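Urna biodegradable Penard, modelo mediano
Ficha y comentarios de la casa

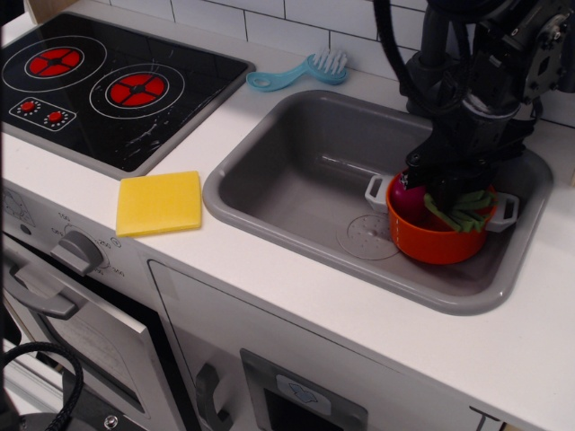 Cuando me preguntan por dónde empezar a mirar urnas, casi siempre acabo enseñando la Penard. Llevo muchos años vendiendo artículos funerarios y he visto pasar de todo (mármoles que pesan como un demonio, cerámicas preciosas que llegan rotas, cajitas de latón con el grabado torcido), y esta es la que menos disgustos me ha dado. Es sencilla, cierra bien y se puede enterrar en el jardín, en el monte si el ayuntamiento lo permite, o guardarla en casa el tiempo que haga falta hasta que la familia se decida. ¡Que a veces tarda, y no pasa nada!

Está hecha de fibra vegetal prensada, sin barnices. El tacto es un poco áspero, como de cartón grueso, y el color varía de una partida a otra. Si pedís dos para una misma familia, avisadme y os las busco iguales, o todo lo iguales que se pueda.

Datos del modelo mediano

Material: fibra vegetal prensada con almidón
Acabado: natural, sin teñir
Cierre: tapa encajada con cordón de algodón
Interior: bolsa compostable incluida
Peso en vacío: 800 gramos
Referencia: 667
Precio: 80 euros, IVA incluido

El tamaño

El mediano es para una persona adulta. Ahora bien, el volumen de las cenizas cambia mucho de una persona a otra, y depende más de la estatura y de los huesos que del peso, cosa que sorprende a bastante gente. Si el crematorio ya os ha entregado la bolsa, medidla antes de pedir nada. Si no, llamad y preguntad, que están acostumbrados. Para repartir las cenizas entre hermanos tengo la Fekwood, que es una cajita de madera de haya con tapa corredera, bastante más pequeña, y que mucha gente compra a juego con esta: la Penard para enterrar y la Fekwood para quien quiera quedarse un poco en casa.

Cuánto dura

En tierra húmeda empieza a deshacerse a los pocos meses. En terreno seco y arcilloso va más lenta, os lo digo porque me escribió una clienta preocupada después de remover el arriate y encontrarse la tapa entera. En el interior de una vivienda, lejos de humedades, aguanta años. Lo que no recomiendo es dejarla en una terraza ni en un nicho con filtraciones – para eso es mejor la Karaca, que es de gres esmaltado y lleva junta de goma.

Tampoco sirve para el mar. Flota demasiado rato y la familia lo pasa mal en la barca viendo que aquello no se hunde. Tengo un modelo de sal y gelatina pensado para el agua; preguntadme por él, que no siempre está colgado en la web.

Personalización

Se puede grabar el nombre y las fechas a fuego en la tapa, hasta 2 líneas. Va incluido en el precio. Mandadme el texto escrito tal como lo queréis, con sus tildes y sus mayúsculas, porque yo copio letra por letra y no corrijo nada por mi cuenta. Los apodos también valen, claro que sí. He grabado muchos, y suelen ser las tapas que más me gusta hacer.

Si preferís una plaquita aparte, la Skelska de latón se sujeta al cordón y luego se puede conservar cuando se entierra la urna. Esa se cobra suelta y tarda un par de días más.

Envío y devoluciones

Sale del taller al día siguiente si va sin grabar. Con grabado, tres días laborables. La caja exterior es lisa, sin logotipos ni letreros, y la puedo mandar al tanatorio si me dais el nombre del difunto y la hora de la ceremonia. Para las islas hay que contar con algo más de margen.

Las urnas sin grabar y sin usar se devuelven sin problema dentro del plazo legal. Las grabadas no las puedo recoger, salvo que la equivocación sea mía, y entonces la repito corriendo y el porte lo pago yo.

Un par de cosas que me preguntan mucho

El trasvase de la bolsa a la urna lo puede hacer la funeraria, casi siempre sin cobrar, o lo podéis hacer vosotros con calma sobre una mesa amplia. Dentro de la caja meto una hoja con los pasos.

El certificado de cremación guardadlo aparte, no dentro de la urna, que luego hace falta para el cementerio y hay que volver a abrirla.

En octubre suelo quedarme corta de existencias por Todos los Santos, así que si no os corre prisa pedidla antes o después. Y si tenéis dudas, llamadme al taller por las mañanas; por las tardes estoy grabando y con el ruido no oigo el teléfono.

Ficha revisada en marzo de 2023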